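Soft Things Are the Hard Things: A Conversation with Prakash Shenoy

When I arrived at the Dedstead workshop, Prakash Shenoy was eating a late lunch beside a whiteboard full of crossed-out tables. He apologized for the mess and then, without much introduction, began to talk about plastic bags. He has worked on them for most of the past year, in a project that is called Nundeo, and he says that he now sees them everywhere, in trees, in kitchens, even in dreams.

His result sounds modest. A policy for two arms that must put household things in and out of thin bags became much better when the team changed the way they collected the demonstrations. The network stayed the same. The number of demonstrations even went down.

"In the beginning we wanted clean data," he told me. "Every operator had to do the task in the same way, the same grasp, the same speed. If somebody dropped an object, we threw the recording away. I was very strict with this, and I was wrong."

The policy that was trained on this clean material reached 42 percent on the bag tasks. It did well as long as the handles stood up nicely. When a handle fell over, the arms went to the place where the handle should have been and closed on air. "It had never seen a problem," Shenoy said. "So for the policy a problem did not exist."

The new method he calls recovery-first collection. A second person, who sits next to the operator, changes something before the recording begins. He pushes a bag flat, or twists the handles, or puts the fruit in an unlucky position. The operator must begin from there and solve it in whatever way feels natural. Failed grasps are kept, if the operator corrects them in the same recording. I asked whether this does not teach the machine to fail. He laughed and said that this was the first question of every reviewer also.

"It would, if you keep everything equal," he explained. "We mark the moment where the correction starts. The part before it is only used as context, so the policy can recognize the situation. The part after it is what it learns to do."

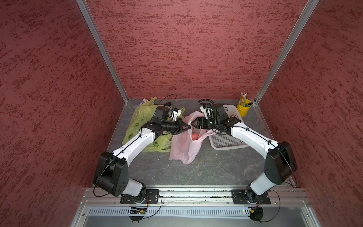
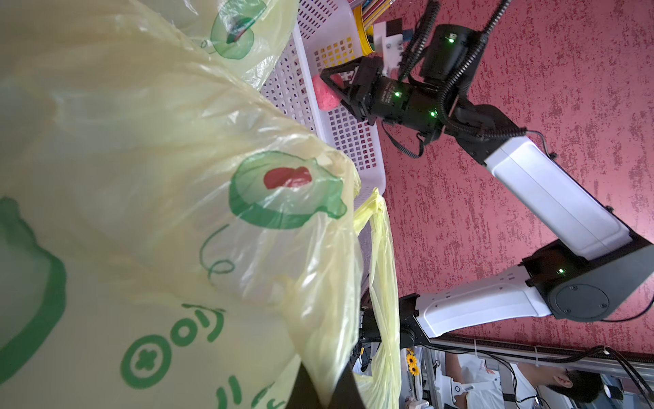
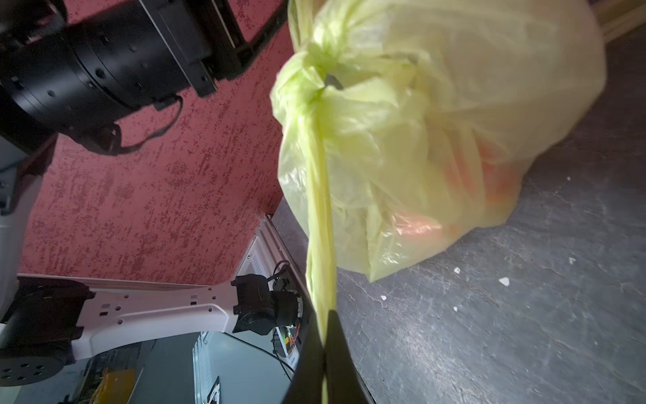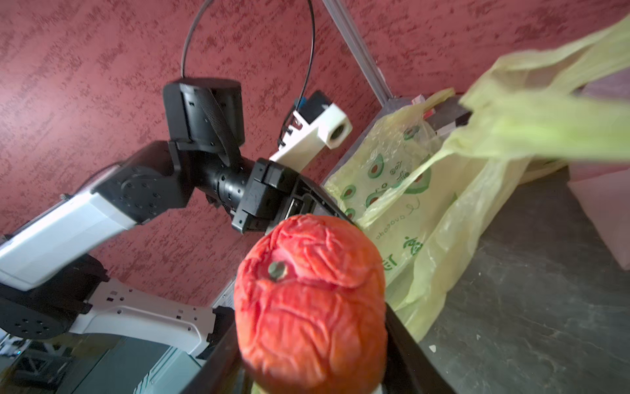 With the new recordings the success rate went to about 80 percent. Shenoy is careful with this number. It comes from one workspace and from a limited set of bags, and the evaluation was done by people who know the system well. A partner group at Blackburn will repeat the trials with its own objects, and until then he does not want to see it in a headline. I promised him this.

What does he believe made the difference? He gave me two answers. The first is the variety of the starting positions, and he thinks any laboratory could copy this tomorrow. The second is the view from the wrist. From a fixed position over the table, a thin bag is often a bright shape with no clear border, and the arms cover the interesting part exactly when it matters. Close to the fingers one can see the folds.

"When we removed the wrist views, the policy still moved in a confident way," he said. "It looked very good from far. But it pinched one layer of the plastic when it needed both, and then the bag opened on the wrong side."

The opposite experiment surprised him more. With only the wrist views, the two arms lost each other. They worked well alone, but the handing over from one side to the other became clumsy, and sometimes both arms waited. He described it as two polite people in front of a door. The final version uses all the views together, and the training hides one of them from time to time, so that the policy does not depend too much on a single one.

We spoke also about the operators. The strict protocol made them tired, he said, and tired people make strange movements. After the change they could work longer and complained less. One of them began to invent difficult starting positions at home and brought them on a piece of paper. The software for marking the corrections, named Flillow, came out of these sessions too. At first it was only a foot pedal and a text file. Now it shows the recording again directly after the end, and the operator can move the mark if the foot was too late.

There are still things which do not work. Knots are the worst. The policy can hold a knotted bag and carry it, but it cannot untie one, and Shenoy does not expect this with two-finger grippers. Weight is another difficulty. A full bag stretches, and the arms have no sense of when the plastic will tear. He has tried to estimate it from the current in the motors, but the signal was too noisy to be useful.

And very soft fruit? He shook his head. "If you squeeze a little too much, you have a cleaning job," he said. "For that I would like to have touch in the fingertips. We tested 3 kinds of sensor skin, and I liked none of them. The plastic sticks to the rubber, and then you cannot let go."

In December he wants to release the recordings together with the marks, including the ones where the operator needed many tries. Some colleagues advised him to take those out. He will leave them in, he told me, and went to look for his coffee, which he had left in the other room before I came.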